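Ledis arm cell, sink station: post-fault inspection checklist
Scene build: Vistlow kitchen
Trigger: unplanned stop on Monday, wrist joint position error during approach to sink

1. Stop input halts all joints. PASS
2. Fault log saved before restart. PASS. Log shows 14 position errors, all on the wrist joint.
3. Joint limits match Clollov controller file. FAIL. Wrist limit in the scene file is 4 degrees wider than in the controller. Controller value to be used in both.
4. Gripper clearance to faucet, full approach path. FAIL. Minimum 2 cm at the closest point; 10 cm required.
5. Collision shape on faucet present and enabled. PASS, but the shape is a straight post and ignores the bend of the spout. Replace.
6. Collision shape on sink divider. PASS
7. Approach speed reduced inside sink zone. Not tested. Blocked by item 3.
8. Gripper holds position on loss of command. PASS on the second attempt. First attempt void, wrong scene loaded.

Station setup for items 4 to 8: colander with one orange fruit in left basin, right basin clear, arm entering from the right.
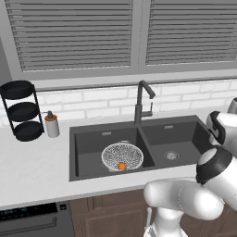
Dow: Item 8 should not be closed on one good run. Repeat it with the wrist near its limit, and log the joint error each time. I would also hold item 5 open until the new shape is in.

Items 5 and 8 changed to OPEN. Automatic restart stays disabled until items 3, 4 and 7 are signed off.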